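The gray carpet is staying! I know a few of you had money on bare boards, but the vote at the Akberg Street rooms came in last month and the carpet won by 7 votes. I was there, I voted for it, and I'm not sorry (my knees do floor stretches in there every week and they have opinions).

So what happens next? Larkus, the cleaning outfit out on the Clandport road, is coming in March to do the whole main room, edge to edge. The bill is $1641, and $500 of that is already covered by the spring rummage sale, which went so much better than I expected. Somebody bought the ugly lamp! The rest comes out of the building fund. New flooring would have cost a lot more, and we'd have been out of the room for weeks.

The room closes at 4 in the afternoon the day before they start, so please get your mats, folding chairs and those mystery boxes by the radiator out before then. Anything left behind goes in the hall closet, and good luck finding it again in there. Shoes off for the first day afterward, please, even if you're only popping in for your umbrella.

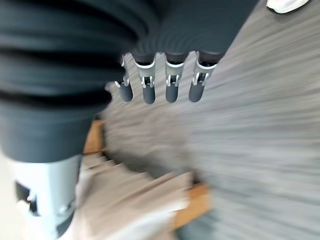 *The gray carpet in the main room, with a strip of the pale cream floor at far left.*

I also asked about the cream part, and no, it isn't included in the price. We'll mop that ourselves the same week. If you've got a decent mop, bring it along, the one at Appiah Hall is on its last legs and they'd like it back anyway.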